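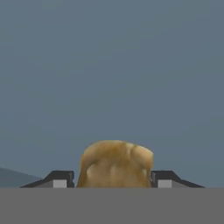

Rendered object with a rounded, uneven surface.

Unit 2. Adding names to a community map
Handout by Şengül Canpolat

In this unit we work on names. Last time you drew the paths and the buildings of Lamunberg from aerial images, and most of you did it well. A shape without a name is already useful for walking, but a person who searches for the post office will not find it.

The rule of the project is simple: write the name which is on the sign. If the sign says Soylu Bakery, do not write only Soylu, and do not translate it. Please do not invent a name for a thing that has none. Small streams are the usual problem. In such a case leave the name field blank and put only the type.

Some places have two names. The village of Grilenia is called Jular by the older families on the east side. Both are correct. The name on the road sign goes in the main field and the other one goes in the field for alternative names. Before you change a name that another mapper has entered, write to this person and wait for the answer. I have seen one square change its name back and forth during the whole of March, and both mappers had good reasons.

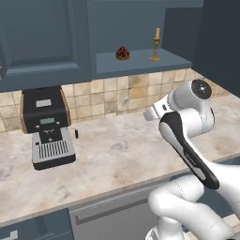 The source is also important. You may use your own notes, your own photographs of signs, and the lists which the town has released under an open licence. You may not copy from a commercial map, even if you only want to check one spelling. The old survey of 1597 is free to use, but its spelling is very different from ours, so take it only for the old name field.

Practical work

Choose an area of 200 metres by 200 metres that you can reach on foot. Walk through it with paper and pencil and note every sign. You have 90 minutes for the walk. Afterwards enter your notes in the editor and save them as one set of changes, with a comment that other people can understand. "Update" is not a good comment. "Added shop names in Lamunberg, from a walk" is much better.

Bring your paper notes to the next class, also if they are untidy.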